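Why Does Salt Make Us Thirsty, and Where Does It Come From?

Salt is a small thing, but people could not live without it. Your blood has salt in it. Your tears too - you surely know the taste! When you eat a lot of salty food, your body wants to have the right mix of salt and water again. So your brain sends you a message: drink something!

But how does the salt come to your kitchen? There are two main ways.

The first way is the sea. Sea water is let into wide, flat pools near the shore. The sun and the wind take the water away, and the salt stays on the bottom. Then workers collect it. If you want a number: from 100 liters of sea water you can get a little more than three kilograms of salt.

The second way is under the ground. Very long ago there were seas in places where today we have fields and towns. The seas dried and the salt was covered by mud and stone. In the old mine at Uvley, the miners went down 40 meters on wooden ladders, and they began already at five in the morning. Near Otov the salt lies much deeper, at some 700 meters, so there the people use an elevator.

You can make salt crystals at home too. Ask an adult to help you with the hot water. 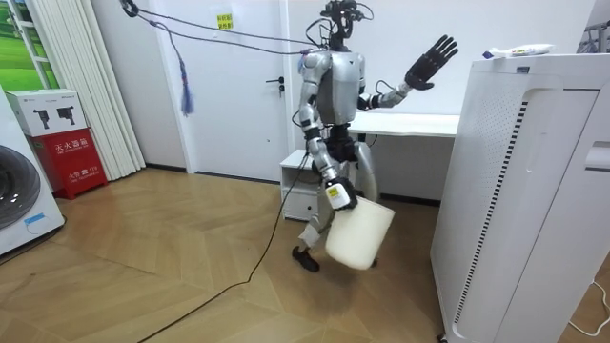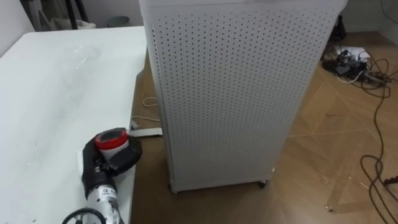
A white bucket (first picture) and a white container with a red lid (second picture).

Stir salt into a glass of hot water until no more salt will disappear. Hang a thread in the glass and put it in a quiet place. Do not shake it! After some days, look at the thread with a magnifying glass. The crystals have the shape of little cubes.

In November, the Kolář Museum in Otov shows a big salt crystal from the mine. Children may touch it, but please do not lick it.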